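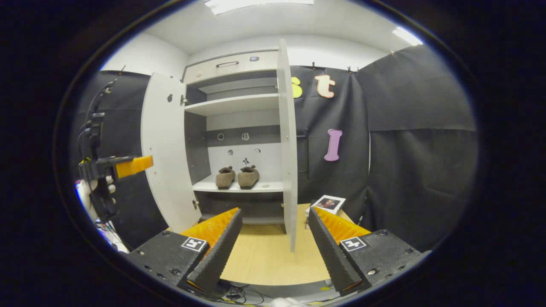

I finally dealt with the shoes by the door on Thursday. The white cabinet had been holding bags and old mail, so I emptied it and gave the lower shelf to the brown suede slip-ons – they get worn most. Boots stay in the Brendwood trunk, 14 inches deep and too ugly for the hall. The drawer on top will take the brush and the spare laces. I still need a mat for the bottom, and the one I want is 8 dollars plus shipping.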